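An Afternoon at the Wamden Open Day

Our little travel club has been to breweries, a salt works, two lighthouses and a place that makes church bells, but until last week we had never been to see robots. Wamden opens its doors to the public once a year, and a neighbor who had gone last time told me I would be sorry if I missed it. So on Friday, September 22, 2023, a carload of us packed sandwiches and set off for Kerkavden, which is a pleasant drive if you take the river road and a dull one if you take the highway. We took the river road there and the highway home.

Kerkavden used to be a textile town, and you can still tell. The mill buildings run along the canal, all brick and tall windows, and Wamden has the ground floor of one of them. Parking was in the gravel lot behind the old dye house, and it filled up early. A young woman at the door gave us stickers to write our names on and a photocopied map, and told us the coffee was free but the doughnuts were going fast. She was right about the doughnuts.

The tour started in the long hall with a talk, which I had been dreading a bit, but it was kept short and the chairs were comfortable. The company has 147 people now, most of them in this building, and they began with work for warehouses before getting interested in cloth. Cloth, the speaker told us, is about the hardest thing you can hand to a machine. A box stays a box when you pick it up. A shirt turns into something else every time you touch it, and there is no end to the shapes it can get itself into. I have folded laundry for a family of five for a good part of my life and never once thought of it that way, but I have been thinking of it ever since.

After that we were split into groups and sent around the stations. Ours began with the Suken, a sorting machine that moves parcels from one belt to another and can handle 3,000 of them in an hour, or so the sign said. It was loud and fast and the children loved it. I admired it for a minute or two and then found I had seen what there was to see. The teenage boys in our group had to be pulled away!

Next came the workshop where the parts are made. There is a whole wall of 3D printers in there, humming along, and the room has a warm, slightly sweet smell that I can't compare to anything. A man in an apron let us handle a few rejected pieces from a bin. They were lighter than I expected, and he showed us how to find the faint lines of the layers with a thumbnail. He also answered a very long question from my husband about glue, with great patience.

The station I had really come for was the Tsegaye project, in the back room on the canal side. This is the folding work. A pair of arms is set up across a table from each other with a T-shirt between them, and the idea is that they learn the job from a person showing them how. The engineer who looked after us said they had recorded 300 folds since February, every one of them done by somebody on the staff guiding the arms by hand, and that you could tell who had been on duty by how neat the sleeves were. She said her own were not the neatest.

I don't know quite what I was expecting, but it was slower and gentler than I had imagined. One side would reach in, take hold of a bit of fabric, lift it, think about it (that is how it looked to me, anyway) and lay it over. Then there would be a pause, and the whole group would lean in. A gentleman beside me started whispering encouragement. On one try a sleeve was dropped halfway and a real groan went up, and on another the shirt came out tidy enough that I would have put it in a drawer. We stood there a good deal longer than our slot allowed, and the next group was very nice about it.

I asked whether it could manage a fitted sheet. The engineer laughed and said to come back in a few years. I told her that when it can, I will buy one, whatever it costs – and I meant it.

We finished with soup at the café across the footbridge, which I can recommend, and a stroll along the towpath while the light was still good. The small museum in the old weighing house is worth a stop too, if you like looms. It closes at 3, so go there first and have your lunch after.

A few practical notes for anyone thinking of going next year. Admission is free, but you do need to sign up ahead for the tour groups. The floors are level all the way through and there is a ramp by the side door. Wear shoes you can stand in. Ask for an afternoon group if you can, as the back room was quieter by then and the staff had more time to talk.
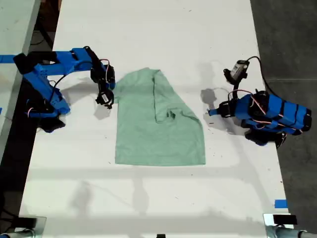

The Tsegaye folding table at Wamden, with the green T-shirt partly folded between the two arms.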